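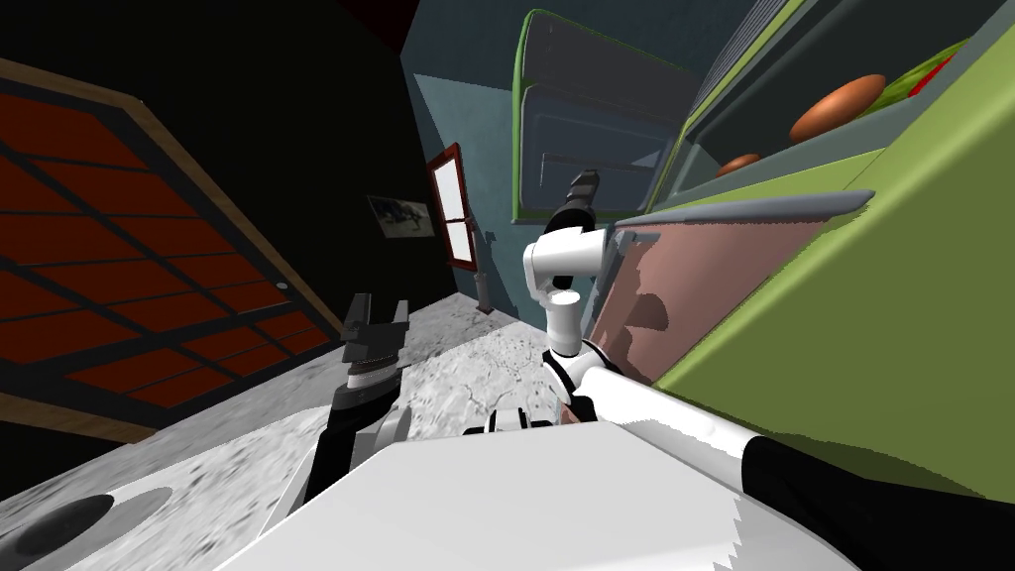 # Drunarero kitchen cell

The **Drunarero kitchen cell** is a simulated workcell for a two-armed robot, built and kept up by the software firm Fadwood at its Clarkimholm office. It places a white robot body with two jointed arms in a rendered kitchen, where the arms work on cabinet doors and the food kept on the shelves. The cell exists only in software, but it is set up, checked and repaired on a schedule much like that of a physical cell.

## Layout

The kitchen has green cabinetry along one side, with upper cabinets that open on hinges and have bar handles. Food models, among them a slice of watermelon, are stored on an open shelf compartment. A glass-paneled door with a wooden frame and a round gray knob stands on the other side of the room. The floor uses a speckled gray concrete texture.

Each arm ends in a black gripper. The arms are white with black sections, and both can be raised in front of the body at the same time. The main view looks out over the top of the body, so part of the robot is always in the lower area of the picture.

## Setting up the cell

Setup starts from a scene file, which lists every fixed and movable part. Fixed parts are loaded first, then the robot, then the loose items. Loading the food before the shelves was a frequent early mistake; the items fell to the floor before the first frame was drawn.

The usual order is:

1. Load the room shell and the cabinets with all doors closed.
2. Place the robot body at its base mark and lock it.
3. Move both arms to the home pose, grippers open.
4. Load the food items and let them settle for 60 time steps.
5. Open one upper cabinet door by command and close it again.
6. Save the state as the reset point.

The door test in step 5 shows whether the hinge has been given the right axis. A door with a bad axis swings through its neighbor or comes away from the cabinet. Physics runs at 1000 steps per second, and slower settings are used only for previews.

Arm models are imported from a Van Damme description file. The file stores link lengths, joint limits and masses for the left and right arms separately — a change made to one side is not copied to the other. Fadwood's setup notes call for both sides to be edited in the same session and compared before saving.

## Upkeep

Routine upkeep covers three areas: joints, contacts and textures.

**Joints.** Each arm is driven slowly through its full range, one joint at a time, with the other arm held still. The reported angle is compared with the commanded angle. Drift usually means that a damping value was changed during a test and left that way.

**Contacts.** Every solid part has a simple collision shape inside its visible surface. Cabinet handles need the most attention, as a gripper has to close around them without sinking in. When a handle is resized, its collision shape has to be rebuilt by hand.

**Textures.** Missing textures do not affect motion, but they change what the view shows. Panes, floor and cabinet fronts are checked after every renderer update. Shadows of the arms on the cabinets are left on, and a view without them is logged as a fault.

## Common faults and repair

The fault logged most often is a cabinet door that shakes when held partly open. It is caused by two collision shapes overlapping near the hinge. The repair is to shorten the door's shape on the hinge side and run the door test again.

A second fault is an arm that stops short of an upper cabinet. The joint limits are read first, then the base mark. If the body has been saved slightly off its mark, the reach to the upper cabinets is lost before the reach to the lower ones.

Food items sometimes slide along the shelf with no contact. Raising the friction value stops the sliding but makes the items hard to release from the gripper — the preferred repair is to lower the item's settling speed and save a new reset point.

Fault 1031 in the cell's log, opened in March, concerns grippers that close unevenly after a reset. It is handled by opening both grippers fully before the reset command is sent.

## See also

- Workcell
- Collision detection
- Robot end effector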